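Re: [gripper-eval] Goston two-finger vs. the old Beneš one, sim results
From: Blažena Ševčík
Date: 12/16/18

> We ran 1,696 grasps in the simulator over the break and the Goston
> fingers came out ahead on every object in the kitchen and dining
> sets. I don't see much point in dragging this out. Unless somebody
> objects I'd like to put in the order for both arms and send the
> Beneš grippers back to the storeroom.

I object, a little.

I went through the logs last night and I have no quarrel with the counting. My trouble is with what was counted. A grasp is marked good if the object is still between the fingers 2 seconds after the lift. The arm doesn't go anywhere in that time. It lifts, it waits, it gets its point. Every object we've dropped on the real arm since April was dropped while moving sideways, usually when the wrist had to turn as well. So we have a very large number of tests of the part that already worked.

Then there is friction. The config has one value for all the objects and as far as I can tell it's the one that ships with the Katinton scene files. I changed it on my own copy, not by much, and reran the mug with the Goston fingers. Out of 41 tries it lost almost all of the ones where it came down over the rim. The side grasps held. I would want to know which of those two worlds we live in before we spend money.

I've put in a view from the dining room scene, because this is the setup people keep quoting to me in the hallway.

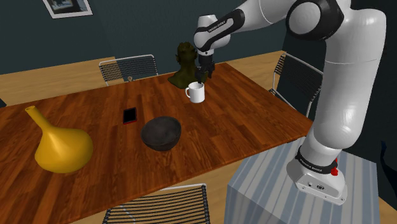
Dining scene, gripper over the mug, bust behind it.

Look at how much room it has. The bowl and the phone are well out of the way and the gripper can come straight down. The only thing I'd call crowding is the bust, and I'd like to see what happens when the approach has to come from that side. Also the vase. It's the biggest thing on the table and the logs list it as "skipped, out of set" in every batch. If the fingers can't get a hold on that neck I want it written down as a failure, and if they can, then good, that's a point for Goston and I'll say so.

About the comparison itself: the Beneš numbers come from the old controller. The Goston numbers come from the new Prostis one, with the slower closing speed. That's 2 changes at once – and my guess is that the controller did most of the work. Has anyone run the old gripper with the new controller? I looked in the shared folder and couldn't find it. If it's on somebody's laptop please upload it.

What I'd like before any order goes out:

- Beneš and Goston both on the Prostis controller, same closing speed, same seeds
- a carry and a wrist turn after the lift, with drops counted at the end of the move
- friction varied per object, with the values in the results file
- the vase back in the set
- a short run on the real arm, mug and bowl only, even if it's ugly

I can do the first one myself if someone sends me the seeds. The real arm run needs a person who knows the mounting plate, and that isn't me. The last time I tried I had the cable on the wrong side.

I'm not attached to the Beneš gripper. The pads wear out and the software is a pain. But I have heard "ahead on every object" before, about the suction cups, and those are still in a box under my desk.

Blažena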